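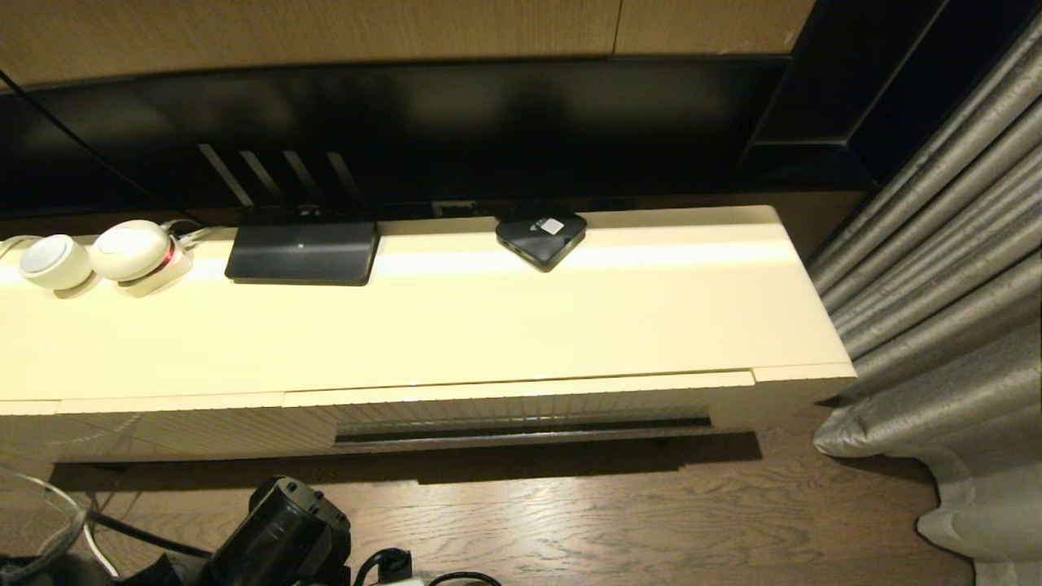
Figure 9. Low cabinet, cream finish

4.3 Posting the monthly calendar

Fan clubs that run their gallery on Skurkel can publish a desktop calendar each month. Members click the small picture to open the full one.

1. Sign in as an editor and open Gallery > Calendars.
2. Click New Month. The title box fills in by itself, for example "October".
3. Choose a photo from the Approved folder. Photos still marked Pending do not show up in the list.
4. Pick the side for the date grid. Left is the default – change it if the grid covers the star's face.
5. Type the photo credit. The box holds up to 351 characters.
6. Click Preview, then Publish.

Note: The front page keeps the last 20 calendars. Older ones move to the Archive tab, and links to them in old comments still work.

Note: Comments are open as soon as the calendar is published. To hold them for review, turn on Hold Comments before step 6.

Caution: Replace Photo deletes the first picture and every comment under it. To fix a wrong date or credit, use Edit Details.

If the small picture does not load, open Tools > Rebuild Previews and wait for the green check mark. Clubs hosted on Drillport have to clear the page cache as well (see 4.5).

Section revised September 2022, R. Blackwood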